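Unit 8: Workcell rules for two-arm sorting of small cells
Notes by Marlies Egger, revised 10th May

Scope. Bench cells with two arms sharing one work area, handling loose cylindrical batteries between trays. The Costigan bench is the reference case.

8.1 Shared space. Each arm is assigned its own side. The area over the trays is common, and only one gripper may enter it at a time. The lock is held in software and tested before every session.

8.2 Handling. Grip force is set on dummy cells first. A cell that has been dropped, dented or has a torn sleeve is withdrawn and logged — it does not go back in a tray. Metal tools stay off the table while cells are out.

8.3 Cables. Check slack with the arm at full reach and again fully folded. No cable may pass under a gripper's path.

8.4 Floor. Leads crossing a walkway are covered or rerouted. Stands are kept outside the reach of both arms.

8.5 Stopping. Two people must know the stop procedure. A restart after a stop begins at reduced speed.

Reading for next time: Kanagaratnam's notes on tray layout, sections 2 and 4.

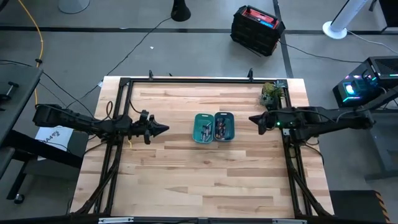
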